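3.2 Small-item storage in sleeping rooms

Of the 92 households in the Rakalville sample, most kept at least part of their jewelry and worn accessories outside any purpose-made container. The interview data suggested this before the home visits began, but respondents tended to understate it. When asked where they stored bracelets, chains and watches, they named a drawer or a jewelry box. During the visits, the same respondents often led the interviewer to a tray, a saucer or a reused carton on a bedside table or similar low surface. We refer to these as open holders, defined as any container without a lid in place at the time of the visit, with a base area small enough to be lifted in one hand.

Open holders were recorded using the item protocol developed by Chettiar for the Altden pilot. The protocol assigns each object to one of 6 classes: rigid bands, flexible chains, beaded strands, worn electronics, small pieces (rings, studs, charms and single pendants), and other. Objects were classed in place, before anything was touched. Objects that could not be separated by eye, such as two chains wound together, were entered as a single cluster and flagged. This rule lowers the item count for chain-heavy holders and should be kept in mind when comparing our totals with inventories compiled by emptying the container. Across all visits the protocol yielded 2,898 entries.

Three features of the open holders were consistent enough to be coded separately. The first is mixing across classes. Worn electronics, which we had expected to find near a charging point, were frequently placed in the same container as jewelry. Respondents explained this in terms of the moment of removal: the band comes off the wrist together with whatever else is worn there, and all of it goes into the nearest holder. The second feature is nesting, in which a closed or ring-shaped object encloses a looser one. The third is corner displacement, in which flexible chains collect against the walls of the holder while rigid and semi-rigid pieces occupy the open floor.

Figure 4 illustrates all three. The holder is a shallow-use case of a reused carton: a rectangular cardboard box, white on the outside and plain brown within, placed on a small bedroom table. A black smart band shares the box with jewelry. A bracelet of tan beads encloses a bunched silver chain, which was coded as nesting, and further silver chain lies in both back corners. The single gold-colored piece near the left wall was entered under small pieces.

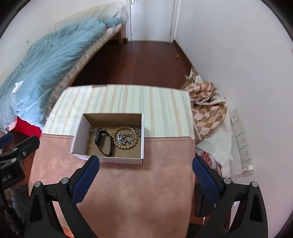

Figure 4. Open holder with mixed contents on a bedroom table. Entries: worn electronics, beaded strand, flexible chains, small piece.

3.3 Effects of holder type on retrieval

Retrieval was assessed with a short task. Respondents were asked to take out one named object and hand it to the interviewer, and the number of other objects moved in the process was recorded. The task was repeated 3 times per holder, with a different target each time. Where a holder contained fewer objects than trials, the task was omitted and the holder was excluded from the comparison.

Worn electronics were retrieved with the least disturbance. They are comparatively large, they hold their shape when the strap is closed, and respondents could usually lift them without touching the rest of the contents. Flexible chains produced the most disturbance. A chain lying in a corner was typically drawn out along the wall and brought other pieces with it, and respondents often put the whole group down on the table to separate it. Nested chains behaved differently from corner chains. The enclosing bracelet limited how far the chain had spread, and respondents tended either to lift the bracelet away first or to pinch the chain from above. Both approaches left the remaining contents largely in place.

Small pieces were the class most often reported as lost. In deep holders they migrated under other objects and were found only when the container was emptied. In wide, flat holders with a plain base they were located quickly if they lay apart from the chains. The color of the base appeared to matter, although the sample does not allow us to separate it from the effect of lighting in the room. El Sherbiny's earlier work with the Kotian inventory reported a similar difficulty, and her recommendation that base color be recorded as a separate variable was adopted for the second round of visits, carried out in February.

No respondent described an open holder as permanent. The usual account was that the contents would be sorted later into a divided case, and several had bought such a case without moving anything into it. We therefore treat the open holder as a stable form of storage in the analysis that follows, whatever its status in the respondent's own description.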